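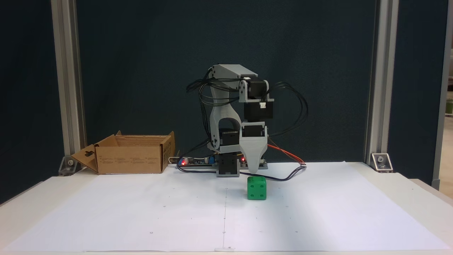

Workshop notes, January, Tuesday, started writing at 7:40 in the morning with the first coffee

Okay, the Jorkstead dinner. I have 37 tables on the current floor plan and I want all of them to have a centerpiece that survives the van, stands up to people reaching across it for bread, and lets you see the person on the other side. That last one is where we went wrong at Mellton and I don't want to do it again. Guests were moving the vases onto the floor by the salad course. I counted that as a hint.

So today was mock-up day. I made three versions on the long bench and left them out so everybody can have a look before I order stems.

Version A is the low bowl with chicken wire inside. White ranunculus, a bit of waxflower, olive branches hanging over the rim. It's pretty and it's fast (I did the second one in 9 minutes with the stems already stripped, and I was not rushing). The trouble is the water. A wide bowl sloshes. I carried it out to the loading door and back and my sleeve was soaked. If we go with A we transport them dry-ish, with just an inch in the bottom, and fill them on site. That means someone with a watering can for every table, and Jorkstead has exactly one sink near the hall, down the back corridor past the coat room.

Version B is the footed dish with a pin holder stuck down with putty. Way fewer stems, looks more expensive than it is. I love it. But the putty will only stick if the dish is bone dry and clean, and I had one let go when I tipped it. I washed the dish, dried it with a towel, thought it was fine, and it let go again. Third time I wiped it with rubbing alcohol and gave it ten minutes before pressing the putty down, and I could turn the whole thing sideways. So: alcohol wipe, every single dish, the day before. Write that on the prep sheet in capitals please, whoever types it up.

Version C is the cluster of bud vases, five to a table, different heights. The client asked to see it so I made it. It photographs nicely and it will be a pain. Five little vases times every table is a lot of glass to wash, wrap, unwrap, fill, and then chase around at midnight. Also they fall over if you look at them. I'd put it forward as an option for the head table only, and maybe the bar.

My vote is B for most of the room and A on the long tables along the windows, where the footed dish looked lost when I taped out the width on the floor. The two of them sit well together as long as the olive goes in both.

Height check: I sat in one of our rental chairs with B in front of me and a balloon taped to the chair across the way. I can see the whole balloon. With the tall gladiolus thing from Mellton I could see maybe the string. We should keep the balloon, it's a good tester and it costs nothing.

Candles next. Hall rules say no open flame unless it's inside glass and the glass is taller than the flame. The Ristach cylinders we already own are fine for that, I put one of our usual pillars in and there's plenty of wall above it. But there's a box of them with chips around the rim, I found it on the bottom shelf with the good ones. I've moved it to the shelf by the door with red tape on it. Please don't put them back! I know they look okay from the side.

Linen. The Hidayat samples came yesterday afternoon, three of them, called oat, flax and sand, and I would like to meet the person who can tell oat from sand under hall lighting. I draped them over the bench at four o'clock when the light was going, then again with the big lamps on. Flax goes a little green under the lamps. Oat stays warm. I'm going with oat unless the client has strong feelings. One thing I noticed is that the sample creases like crazy where it was folded, and the crease was still there this morning after a night hanging up. We'll need the steamer on site, and realistically both steamers, and the last time we ran both on the same outlet we lost the lights in the kitchen. Ask the hall which outlets are on separate circuits. I've asked once by email and got a very friendly reply about parking.

Chairs: the count is 391 on the client's latest list. The rental order still has the old number. I've left a voicemail. I want the new count in writing before anyone loads a truck, and I want a few spares on top for the ones that arrive with a wobbly leg.

Load-in timing, my best guess so far. Doors open to us at 9 a.m. Tables and linen first, and nobody puts a dish down until the steaming's done in that section (we had water spots at Mellton from exactly this). Flowers come off the van at noon. Candles get placed but not lit. Then we've got the 30 minutes before guests to light everything, which felt tight on paper, so I tried it. With the long lighter I did a row of cylinders on the bench and it went faster than I expected, but I wasn't walking between tables or dodging waiters. Two people on lighting, starting from opposite ends. Fresh lighters, and test them the night before.

Stem prices are up again on the ranunculus. I haven't put the number in the quote yet. If it goes much higher I'd swap half for spray roses, and I made a little test bunch of that too, it's in the cooler in the gray bucket, second shelf. Looks a touch more bridal than I'd like for a fundraiser. More olive fixes it, mostly.

Afternoon, quick add. Went back to check on the mock-ups after lunch. A is holding up. B has one ranunculus bending its neck, it was a soft stem to begin with. C, a vase had gone over by itself, with the bench wet underneath. I rest my case on C.

Still to do:
Get the hall to answer about circuits and ask again if we can use the side door
Putty, two more rolls, and rubbing alcohol
Confirm the chair count in writing
Wash the footed dishes, then wipe them, then leave them alone
Find out where the second watering can went
Send the client pictures of A and B on the oat cloth

I'm leaving the mock-ups out overnight with the heating down, same as the hall would be, and I'll look at them again when I get in.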